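Budgeting the second folding cell

Sep 1, 2018

The quote for the second cell came back from Kaewsai last week, and I have spent several evenings turning it into a spreadsheet that Jana Harms will sign. Most of the number is arms, which surprised no one. The parts I got wrong last time were all small.

Fingers first. We print our own gripper parts, and in the first budget I put them under "consumables, misc." with no figure. Benedikt Wendt kept the print log this year and the count stands at 60 finger sets, counting the rejects. Filament is cheap. His hours at the printer are a real cost, so they now have their own line.

Cables were the other gap. Each wrist camera needs a connector that can take being flexed all day, and the run down the forearm wears at the same spot every time. I have budgeted 18 spare cables at the start, labeled before they go on the shelf. Last October we lost two days tracing an unlabeled one.

Wrist cameras: one per gripper, plus one spare for the cell. Aravind Devadiga wants a spare per arm. We have had one failure so far, so I left his request in as an option and priced it separately.

Work surface: $494 for the table and the gray fabric cover. The bare top we tried at Primotgate let shirts slide when one arm held the hem and the other pulled. The cover fixed most of that. It also collects lint, and I have not found a good way to budget for lint.

Garments: $1000. This is the line that gets questioned. Plain shirts all behave alike after a while, and we need contrast sleeves, trim, care labels and different knits. Chelsea Pilkington buys them secondhand in mixed lots, which keeps the price down but means sorting.

Still open: whether the service contract covers both cells or is billed per arm – Kaewsai has given me two answers – and whether the old controller can be reused. If it can't, the order slips to the next quarter.
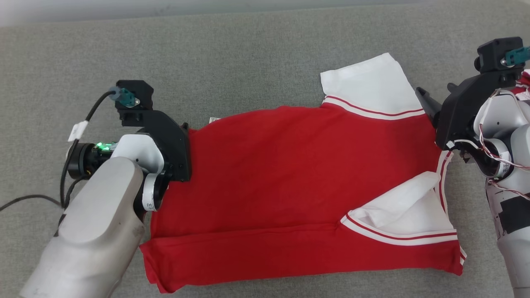 Red T-shirt with striped white sleeves, one sleeve folded in, left gripper holding the fabric down.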